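Stelios Kyriakidis
May 23, 2018

Thread on whether machines can do household and shop-floor chores yet. Short version: some of the picking, very little of the handling. Long version follows.
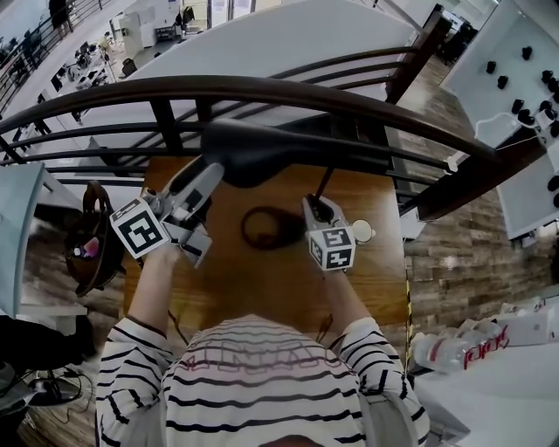 Two hand-held grippers with marker cubes, one large padded part, one loose cable on the table.

1/ Start with the job, because the job decides everything. A big padded thing with a curved shape and a thin rod. A person with bare hands would turn it over without thinking. Take away the fingers and leave a pair of jaws per side, and it becomes a planning problem.

2/ The marker cubes are there for pose. A camera that can see one clean face of a fiducial cube can work out where the cube is and how it is tilted. Two faces are better than one. When the hand rotates and you get only an edge-on view, the estimate jumps.

3/ Pose is the part that works. On the Gustton bench we logged 3,462 grasps between January and now, and tracking dropped out in 24 of them. I would put that in a product.

4/ Force is the part that doesn't. A marker tells you where the jaws are. It says nothing about how hard they are squeezing, or whether the foam underneath has given way. People using a gripper feel it through the handle and correct. None of that ends up in the pose data.

5/ Padded objects are worse than they look on a spec sheet. The surface moves before the object does. Grip lightly and it slides, grip hard and you have changed its shape and the next grasp point is somewhere else.

6/ A thin rod is the friendly bit: stiff, easy to see against a light table, fits between two flat jaws. If a part has a rod, a handle or a lip, most two-finger systems will go for that first. Then the weight hangs off one side and the wrist has to hold the torque.

7/ Cables. I keep seeing demos with the cable taped down or removed. Leave it loose on the table and most of the planners I have tried either treat it as a solid block or don't see it at all. Both are bad.

8/ Flaltlow asked me last month for a number on full-task completion, no human help, two arms, soft part. We ran 433 attempts at the Prutham site. 12 finished. Most of the others stopped at the regrasp - one hand lets go, the other one takes the load, the part rolls.

9/ For the home version, swap the part for a sofa cushion or a winter coat. Same problem with less light and a dog. I would not buy a machine for it this year.

10/ For the shop floor I am less gloomy. Bennani has a decent fixture that holds the soft side while a single arm works on the hard side. It cuts out the regrasp completely. Boring, cheap, bolts to any table.

11/ Replies asking for the log format: plain text, one line per grasp, timestamp first. I'll post the column list once I have fixed the units on the wrist angle, half the early files are in degrees.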